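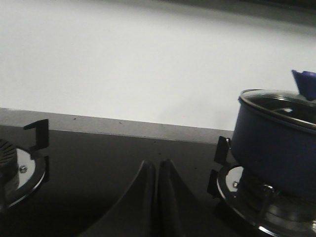 How to look after a robot that works at a cooker

Getberg is a kitchen robot. It has one arm, two grey fingers and no idea what soup is. Its job is to move pots about on a gas hob, and it needs more looking after than a hamster.

Every morning Glenys Mellor gives it a check-up. She starts with the fingers. They have to close neatly, tip to tip, so she wipes them with a damp cloth and then has the robot pinch a strip of paper. If she can pull the paper out, the grip is too weak and she tightens it. Grease is the usual villain.

Next comes the eye, a small camera up by the wrist. Steam and splashes leave a film on the lens, much like the one on your glasses if you lean over the pasta. A robot with a foggy eye doesn't squint or complain. It carries on, very confidently, in the wrong place.

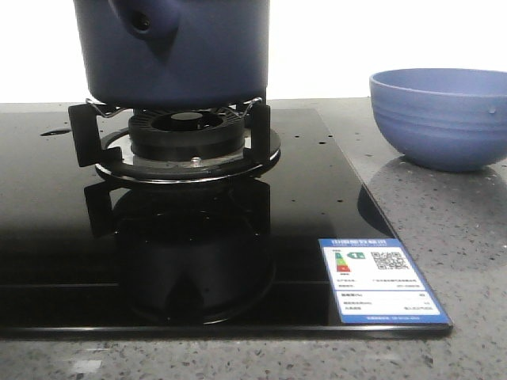 Then the robot has to learn where everything is, all over again. You would notice if the hob had been nudged along the worktop. Getberg would not, so Glenys guides the fingers to the same spots by the burners and saves each one. A pot has to sit flat on its supports too, or the lid won't be where the robot expects a lid.

Last of all is the practice run: 44 slow moves with the gas off. Akash Tomar stands by the big red stop button and tries to look busy. After 200 practice runs the finger pads are swapped for new ones, and the old ones go in a drawer marked "Useful".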